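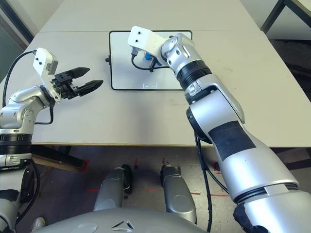

Pustton Robot Cell, Safety and Faults Meeting
Minutes, July 18, 2026

Present: Gülizar Ertürk (chair), Reginald Fitzsimmons, Getsemaní Nava, Ilídio Neves
Apologies: Yen-ting Fu
Minutes taken by: Ilídio Neves

1. Previous minutes
Approved with one correction. The spare fingers came from Todelix, not Stodetti.

2. Right arm cable snag
Getsemaní reported that on run 126 the right arm's cable caught under the tray while the arm was lifting. The arm kept pulling for 6 seconds before the force limit stopped it. Nobody was inside the marked area. The cable jacket is nicked but the wires tested fine.

Reginald said the force limit had been raised for an earlier job and never set back. He has returned it to the old value. Gülizar asked that any change to a limit go in the log with a name next to it.

The loop at the wrist is too long. Getsemaní will shorten it and tie it back along the forearm. No two-arm runs until that is done.

3. Gripper not releasing
Ilídio described the second fault. With the blue heart held by its stem between the fingers, the open command was accepted but the jaws stayed shut.

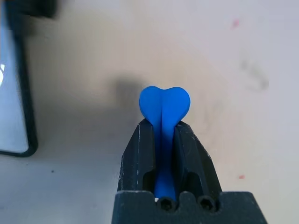 The controller showed no error. Power was cut and the jaws were eased apart by hand. Reginald suspects the motor overheated, as that gripper has passed 4,000 cycles. Getsemaní thinks the fingers are binding on the stem. Both will be checked.

It was agreed that no one reaches in to free an object with the power on. Gülizar will add this to the sheet by the stop button.

4. Actions
Shorten and tie wrist cable: Getsemaní
Check all force limits against the log: Reginald
Strip and inspect gripper, order a motor if needed: Ilídio
Send both fault reports to Yen-ting: Gülizar

5. Any other business
The Xolalpa visit is moved to September.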